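Walk-through checklist with my comments – sorting bay, Hustow building

Done in December, first thing, before the early shift had its coffee. I used the same sheet as last time and wrote in the comments box until I ran out of comments box, so the rest got typed up afterward. Szymon Głowacki came round with me for the first half. Ratings are OK, FIX or WATCH, same as always.

1. Walkways and floor markings – OK
Yellow lines are good all the way to the loading door. There was one pallet poking over the line near the Edon racking, and Szymon shoved it back before I'd even uncapped my pen.

2. Exits and extinguishers – OK
Both doors open with one push. Extinguisher tags are in date. The one by the break room (number 615, if you're looking for it in the log) has a bracket that wobbles a little, so I tightened it with my own screwdriver and I'd like somebody with a proper one to have another go.

3. Lighting – FIX
Two tubes out over the packing bench. I wrote this up last time too! Abdul-Rahman Owusu says the replacements are on the Bilta order, so let's see.

4. Parts bin, inside surfaces – WATCH
I spent longer on this one than I meant to. The floor of the bin is scratched bare metal now, lots of fine scuffs, and the far wall has scraped spots along its upper edge. I don't mind scuffs. What I mind is a scrape turning into a burr that catches a glove, so please feel along that upper edge (gloves on, cell locked out) at the monthly check and write down what you find, even if it's nothing. 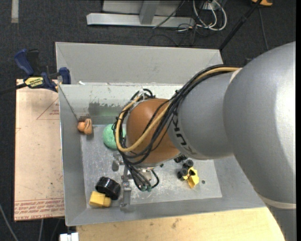 Item 4: bin interior, with the mint-green ball and the small orange-brown piece on the floor.

There's a diagonal crease in the light-gray panel behind the bin, over at the left end. I couldn't find it in the old notes, which could mean it's new or could mean I never looked up. It goes on the sheet either way, and Melur Ngui is going to compare it next month.

5. Loose bits in and on the bin – FIX
A tiny white scrap on the rim, and a thin dark string going from the rim down to that orange-brown piece in the far corner. Strings bother me more than scraps do. I'd like them tucked or trimmed before anything goes in the bin – takes a minute.

6. Cables and hose at the wrist – WATCH
The black bundle is tied near the top of the wrist, good. Past that it hangs in some pretty generous loops down toward the gripper, and the tan-yellow hose makes a wide one of its own. Dymphna Cronin wants to look at adding another tie. I said fine, as long as the wrist can still turn all the way without pulling on anything.

7. Emergency stops – OK
Pressed all 4, all good, all reset.

8. Hand tools and bench – OK
Tidiest I've seen it. The McGrath cutters are back on their hooks with the guards on. Thank you, whoever that was!

9. First aid box – FIX
Low on the medium bandages and the eyewash is close to its date. Catríona Doherty has the key and the reorder form.

Open items go to Szymon, and I'll be back for 3, 5 and 9 in about 2 weeks.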